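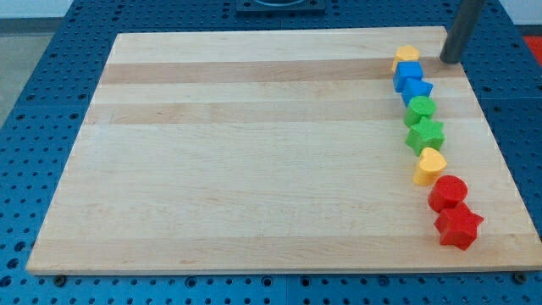 Gerardo Sison objected at the first review that a sorting activity does not need a good board, and that any tabletop would give the same result. His comment was recorded in the minutes and became the first question of the project: does the surface under a set of shape blocks change how quickly a person sorts them?

1. Scope

The Osik project covers the design of one tabletop sorting activity for adults relearning hand and eye coordination. The deliverables were a work surface, a layout of blocks and a set of written instructions. The blocks were bought. The surface and the layout were our work, and most of this report deals with them.

2. Work surface

The surface is a glued-up board of pale wood. The strips were not matched for color, so the board has bands of lighter and slightly darker wood, two of them clearly darker than the rest. In an early version we used the bands as guide lines and asked participants to place blocks along them. This was dropped. Participants with reduced contrast vision could not find the lighter bands, and the instruction took longer to explain than the task took to do.

The finish is satin. A gloss finish was tried on a test piece and gave reflections under the ceiling lights of the workshop. The test piece also let blocks slide when the hand brushed them, which was counted as an error in the scoring and should not have been. The edges were sanded by hand to 148 millimeters in from each corner, then checked for splinters with a nylon stocking.

3. Blocks and layout

The blocks are small plastic pieces of the shape-sorter type, among them a heart, a cube, a triangular prism, a cylinder and a five-pointed star. Color alone does not identify a block. The cube and the triangular prism are both blue, and the cylinder and the star are both green, so a participant has to look at the outline as well.

Two start layouts were compared. In the first, blocks were spread over the whole board. In the second, they were set in a close line down the right side and the rest was left clear for sorting. The curve in the line came from reach: a straight line put the far blocks outside the comfortable range of seated participants. Left-handed participants used a mirrored layout.

4. Trials

There were 16 participants. Each sorted once by color and once by outline, on our board and on a bare laminate desk, with a rest between rounds. The limit for a round was 40 seconds. Rounds over the limit were stopped and marked incomplete - 17 in all, most of them sorting by outline.

Times on the board and on the desk did not differ enough for us to claim an effect. Dropped blocks were fewer on the board. The line layout was faster than the spread layout on both surfaces.

5. Remarks

Sison's objection stands as far as speed is concerned. The board is still worth keeping for its grip and for the clear edge it gives the task area. The next group should test a darker surface, and should write the scoring rule for touched blocks before the first trial. The board and the score sheets are in the Vilik cabinet, second shelf.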